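Reviews > Kitchen > Scales > Vosance flat-top scale

The Vosance replaced a Trandbridge that had started drifting between readings. I have used it daily since March, mostly for bread, coffee and portioning out snacks for two kids.

Resolution is 1 g across the whole range. I checked it with a 100 g calibration weight placed at the center and at each corner of the platform. Center read 100. Three corners read 100 and the front left read 101, repeatably. For dough this does not matter. For yeast or salt, keep the bowl in the middle.

Repeatability is good. A filled mixing bowl gave 739 g on every placement, and after an hour on the counter it still gave 739. The Trandbridge would not have managed that over ten minutes.

Response is slower than I would like. The display lags when you pour, then catches up in a jump, so it is easy to overshoot with water. Very slow additions are worse: the firmware seems to treat a trickle of flour as zero drift and absorbs it. Tap the platform lightly and the reading corrects itself.

Tare holds after a power-off only if you lift the container first. The manual, page 2, says the opposite. Kimie Shibata, who has the same model, sees the same behavior, so I take it to be a misprint.
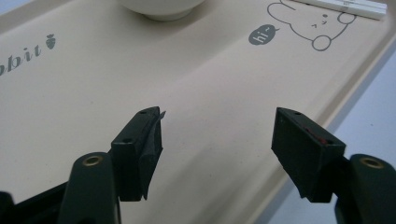 The platform is small. Anything wide hides the display, and the viewing angle is poor to begin with. A narrow riser fixes it — a short jar lid works, tared out — but the older Bainbridge had a pull-out display and needed no riser at all.

Auto-off is fixed at two minutes and cannot be changed. It takes the tare with it. If you weigh ingredients while reading a recipe, you will lose a running total sooner or later.

Cleaning is simple. The buttons are under a sealed membrane and flour wipes off. The battery door has no gasket, so do not rinse it.

Recommended for baking. For pour-over coffee, get something faster.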